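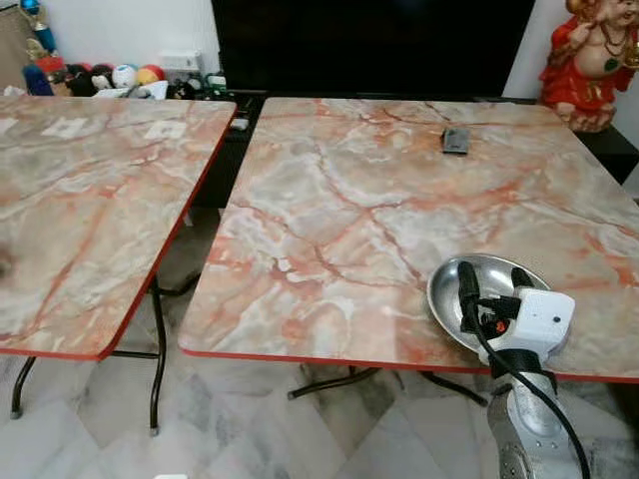 Issue 16, page 12

Folding tables: your questions

Is it real marble?
No. Real marble doesn't fold, and you couldn't carry it up the stairs if it did.

Can I push two together?
Yes, but a narrow gap will remain between them. Pens find it within the hour.

Does the red trim come in other colors?
Botstead makes it in red. We have asked.

Will a steel plate scratch the top?
Set it down and it's fine. Drag it and you'll have a new vein in your marble.

How do I get old labels off?
Warm water, a thumbnail, patience.

When are more due in the Vultville store?
December, up to 292 of them.

Questions: Josefina Ledesma, Vultville store desk | © Botstead | Back to top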